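December 28, 2021 - bench notes, Stison trial kit

Okay, second real go with the shelf-restock kit Stison lent us, and I'm in a much better mood about it than last time! Ferenc Dudás did the mounting and I did the fussing. Pondora wants a yes or no from us by March (they're comparing it against the Barta package, which I still haven't seen running), so I'm writing down everything, even the dull stuff.

Setup is the same as before: short belt on the left, wire rack at the back of the table, chips up top, drinks underneath. I dropped the approach speed to 105 mm/s for anything inside the mesh. The manual suggests faster. The manual doesn't have to untangle a finger from a wire grid.

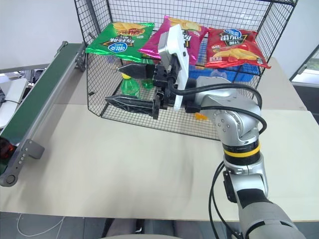
Gripper at the front opening of the rack, fingers open, green bottle inside.

The fingers are the best part of this kit. Long, thin at the tips, and they get in between the wires and the bottle without much drama. What I don't love is the cable routing over the elbow - it loops way out and I keep waiting for it to snag. Ferenc wants to tie it down, I want Stison to ship a proper sleeve. Asked them. No answer yet.
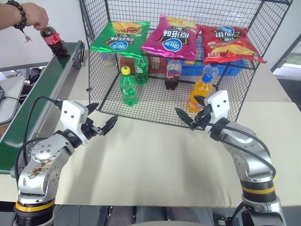 Both arms, chips on top, drinks below, cola bottle held over the belt by hand.

Handing things over at the belt is slower than I'd like. The config file for this layout is up to 532 lines, and I'd bet half of it is leftovers from the Brekham demo. Needs a cleanup before anyone else touches it (me, probably, after New Year).
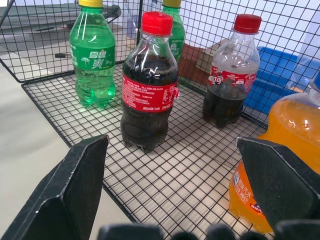
Crowding is going to be the hard part of the review. A full cola and a half-full one are the same bottle to the planner, and grip force is one global setting, so I want per-item force on the list of questions for Stison. Also spare fingertips: 2 sets minimum, and what do they cost?

Leaning yes so far. Ferenc says ask him again once he's fixed the cable.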